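How to Clean Hard Blue Plastic Without Making It Dull

Smooth colored plastic picks up marks faster than most people expect. Most of them are only on the surface and will come off in a few minutes.

You need dish soap, a bowl of warm water, two soft cloths and a little baking soda. Skip scouring pads and anything with acetone in it.

1. Rinse off loose dust first. Grit under the cloth makes new scratches.

2. Wash with soapy water, starting at the widest part and working down to the narrow end. Hands tend to go there, so it usually needs a second pass.

3. Dry it and look at it under a lamp, turning it slowly. A scuff that sits on top of the plastic feels slightly raised. A scratch catches a fingernail.

4. For scuffs, mix baking soda and water to a thin paste and rub lightly for 35 seconds. Wipe and repeat, up to 3 times.

5. Leave molding seams alone. Sanding one flat leaves a cloudy stripe that is harder to hide than the line was.

Hairline scratches will stay. Ginette Sawatzky uses a plastic polish on hers every May, and it softens them a little.
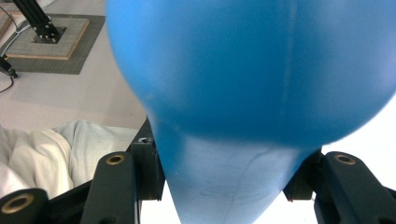
Faint scuffs and a curved hairline mark on the narrow lower part.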